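Speaker notes — "Slow Is a Speed," club evening talk
28/10/2024

Wait for the chairs to stop scraping. Say hello. Thank the Larine Road Club for the room and the tea, in that order. 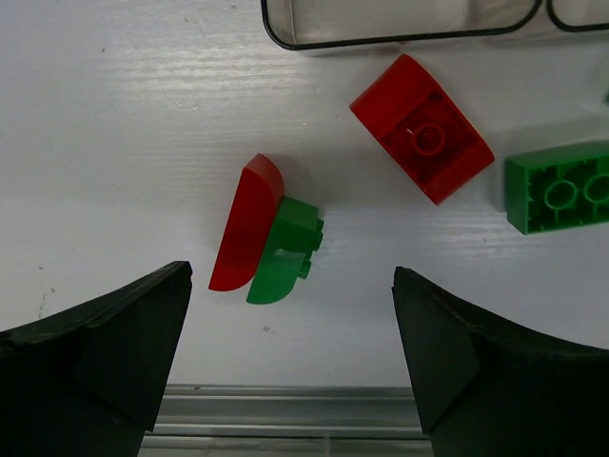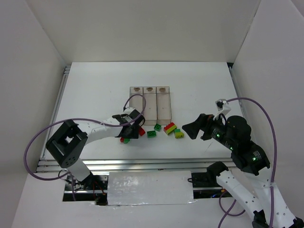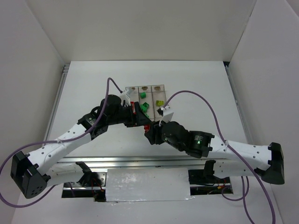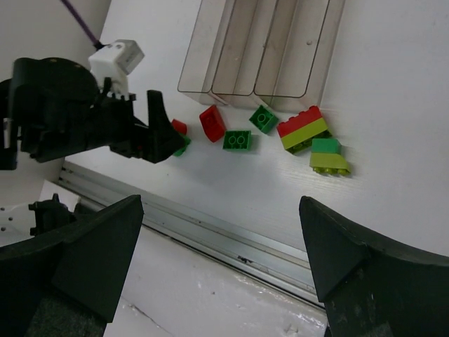
Start with the confession. I took up cycling because my knees had filed a complaint against running. I bought a secondhand bike for the price of a decent pair of shoes, rode it six miles, and had to be lied down in a bus shelter. A woman waiting for the bus offered me a mint. I still think of her on climbs.

Pause. If they laugh, tell the part about the helmet being on backward. If they don't, move along.

First point: going easy. Everyone in this room has been told to ride easy on easy days, and everyone in this room has seen someone up ahead in a nicer jersey and stopped riding easy. My first spring I did every ride at the same pace, a kind of grim medium. By March I was tired at breakfast. I got slower and bought lighter wheels, and then I was slower on lighter wheels.

What I do now: two hard rides a week, everything else at a pace where I could recite my grocery list out loud. I have in fact recited it out loud. People give you a lot of space on the path.

(Ask for hands: who rides alone? Who talks to themselves? Usually the same hands.)

Second point: eating. My first long ride was the Sternholm Loop, and I carried one banana, for morale. At mile 40 I became very interested in a ditch. Eat before you're hungry, little and often, starting in the first hour. Mention the cold boiled potatoes with salt. Someone will make a face. Potatoes are cheap, they fit in a jersey pocket, and they don't taste like a melted candle.

Third point: hills. Skip the physics if we started late. Shift down sooner than your pride would like. Sit. Look at the road a little way ahead and leave the top alone until you get there. On the Daneshvar climb there are 14 bends, and the first time up I was sure at 9 of them that I'd reached the last one. The second time I kept my head down and it was merely unpleasant.

Water here. Drink it, don't just hold it.

Fourth point: the logbook. Mine is a paper one with a coffee ring on most pages. Last year it came to 1,495 miles, and I can tell you the weather for nearly all of them and the average speed for none. I write down how I slept, what I ate, and one word for the ride. The most common word is "wind." When three bad words turn up in a row I take two days off, which my old self would have called quitting.

The Luvell Century story goes here, short version. Over 6 hours in the saddle, last but two, and the man handing out soup had started folding the table. He unfolded it. It was lentil.

Questions. Somebody will ask about saddles. Say that I don't know, that no rider does, and that they should borrow a few before buying one.

Remind them the beginner ride leaves from the back gate, and to bring a spare tube in the right size.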